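Wednesday, Allanberg bench

Goal for today: find out why the left arm hesitates over the counter. Clitura says it has a valid grasp, controller says it's waiting on a target, both logs look fine on their own. Scene seed 3365, kitchen, same as yesterday so we can compare. Everything in Vindura, no hardware today.

Config as started: head cam and both wrist cams on, detector every frame, planner replans every 40 ticks. Self mask on. Left arm does the pick, right arm gets a hold pose and should stay out of it.

First run. Left goes out toward the red object OK, then the goal starts to jitter. Not the arm, the goal. Joint tracking is good, error tiny on all joints. So stop looking at the controller gains, I wasted most of an hour there. Gains put back to what they were before I touched them (checked the diff, clean).

Dumped a head view with the left gripper right next to the target, which is where it gets bad.

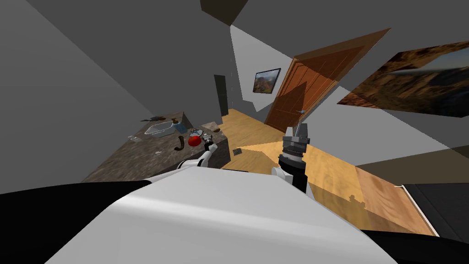 Goal jitter

Plotted goal position against tick. Flat, flat, flat, then steps at tick 238. After that it flips between two values and never settles. Two values, very clean, so it isn't noise. Looks like two hypotheses for the same object trading places.

Turned off the planner and just logged detections. Still there. So perception, not Clitura. (Sorry Clitura.)

What seems to be going on:
- tracker matches on distance between box centers, nothing else
- when the gripper gets close, the self mask eats one side of the box
- box shrinks, center moves, match fails, new track is born
- a few frames later the mask moves, old track comes back from the dead
- planner takes whichever has the higher score that frame

Quick hack: freeze the target once the gripper is inside the approach radius. Jitter gone, obviously. But now if the object gets bumped we grab at air. Don't want to ship that. Left it behind a flag, default off.

Better: match on the unmasked box. Keep two boxes per track, one before masking and one after, match on the first, use the second for the grasp points only. Took a while becuase the mask is applied inside Cropper before the detector even sees the image. So Cropper had to learn to hand back the raw crop too. It now returns both plus the mask. Old callers still get the masked one by default.

Ran the tests. Two failed, both were checking the tuple length. Fixed the tests. 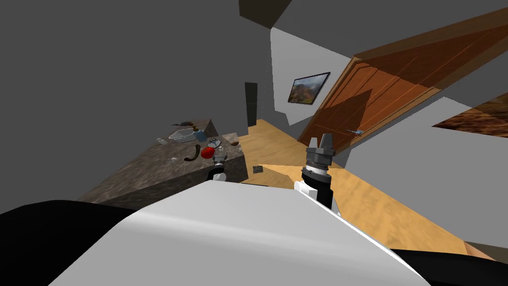

With raw boxes the track ID holds through the whole approach on this seed. Went from a new ID every few frames to one ID start to finish. Replayed the bad log too and same result, one ID. The cluttered part of the counter is still slower, the planner spends a lot of time on collision checks against the small stuff near the target. Could thin the collision set by distance. Later.

Right arm

Separate problem, found while reading logs for the first one. Hold pose for the right arm gets re-sent on every replan even though nothing has changed. Controller treats every send as a new trajectory and ramps from zero. Harmless by itself but it fills the log and the arm status flips to "moving", then the scheduler thinks the right side is busy. Explains why the handover test times out, I think. Not confirmed.

Fix: compare new goal to last sent goal, skip if within tolerance. Tolerance is in joint space, should probably be per joint, right now one number for all. Good enough for the hold.

Also the grasp state flag for that side. It said "holding" for the first 200 ticks of the run. Pulled the wrist view to check.

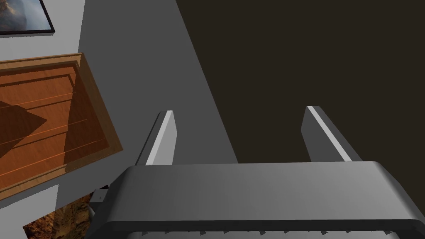

The grasp flag is computed from finger width and effort, and the width side of it was reading the commanded value and not the measured one. On startup the command defaults to closed, so it looks like fingers stopped by something. The wrist view disagrees: fingers well apart, nothing in between them. Switched it to measured width and the flag starts out false now. Added an assert in sim so if flag and contact sensor disagree for more than a few ticks it stops the run. Might be annoying. See how it goes, can always turn it into a warning.

Note the same code is used for the left side. It never showed because the left gets an open command at the start of every pick. Lucky.

Reran the whole thing with all three changes in (raw box matching, skip unchanged goals, measured width). Planner on again. Goal trace is flat through the approach now. Scheduler shows the right side as idle, like it should.

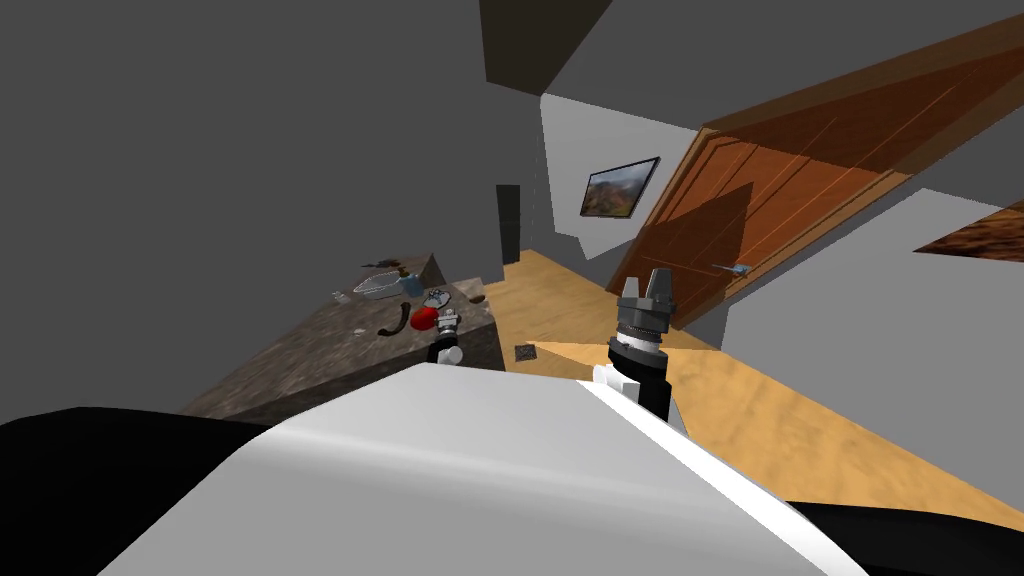 Head cam: left gripper over the counter reaching for the red target, right gripper pointing up.

Merged to the working branch, not to main. Want to see it on more than one seed first.

Open stuff:
- batch over other kitchen seeds overnight, same config, save head and wrist views only when the track ID changes
- handover test again with the goal skip in
- per joint tolerance for the skip
- Cropper docs still say it returns one image. Fix before someone trips on it
- ask whether anyone still uses the freeze flag, else delete it
- collision set by distance, measure planning time before and after so we have a real comparision
- log viewer crashes if the wrist stream starts late. Workaround: drop the first chunk

Batch started, machine is busy till tomorow morning so please don't kick off training on it.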